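5. Checking the arm in the simulator

Do this section before you connect the arm to the bench supply. You need the files from section 4 and a computer that can run the viewer. The arm itself stays unplugged throughout.

5.1 Loading the model

1. Open the Mudgway folder and start the viewer.
2. Choose Load room, then pick Ornthorpe. The first load can take up to 50 seconds. Do not click again while the bar is moving.
3. Choose Load robot and pick the build file you saved at the end of section 4.
4. Set the camera to Body. The view now comes from the robot, so its own housing will fill a good part of the window.
5. Press Home. Wait until the status line reads Idle.

Note: If the status line stays on Port closed, the viewer is still looking for the real arm. Open Settings, go to Link and change the port to 647. Close the viewer and start again from step 1.

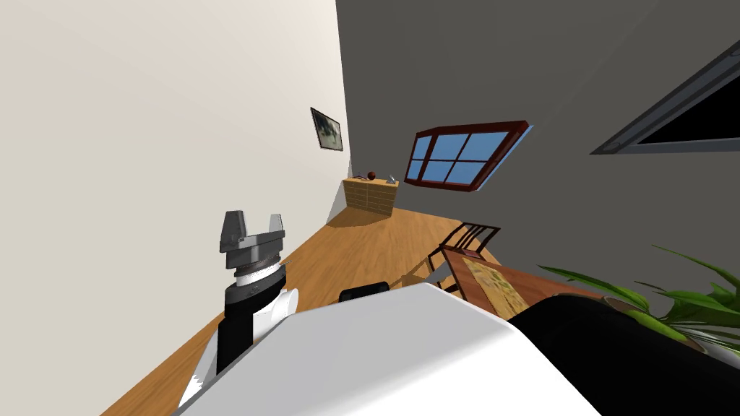

The home pose is the one to compare against your own screen. Look at the gripper first and leave the furniture for later. The two fingers should be open with nothing between them, and they should point upward, with the banded grey and white rings of the wrist directly below. Under those comes the white joint housing and then the black forearm link. If the gripper is closed at this stage, the open and close values have been swapped in the build file. Go back to section 4 and enter them the other way round.

A tilted room is not a fault. The Body camera takes its angle from the mount, so the walls and window will lean. Do not try to level the view by changing the mount values, as the arm uses the same numbers to work out its reach.

5.2 Testing the joints

1. Open the Joints panel and select the wrist.
2. Move the slider a little to the left, then back to the centre. The wrist should turn and return without a jump.
3. Repeat for the elbow and the shoulder.
4. Select Gripper and press Close, then Open. Both fingers must move.
5. Press Home again and check that the pose matches the one you started with.

CAUTION: Do not tick Mirror to hardware during these steps. With the box ticked, any slider you touch will drive the real motors as soon as power is present.

If a joint turns the wrong way, tick Reverse beside its name and save. If two joints move together, they share an ID. Give one of them a new ID in the build file and reload.

5.3 Testing reach

1. Choose Reach from the Tests menu and select the red-brown ball on the cabinet as the target.
2. Press Plan. A thin line shows the path the gripper would follow.
3. If the line passes through the body housing, press Stop and raise the elbow limit by 2 degrees. Plan again.
4. Save the result under your own name in the Pradora folder on the workshop computer.

Note: A message saying Target too far is normal with the base fixed in place. Tick Allow base to move and plan again.

When all three tests are done, ask Marcus Obi to sign the build sheet before you go on to section 6, Connecting the bench supply.

Section last revised 11/6/18.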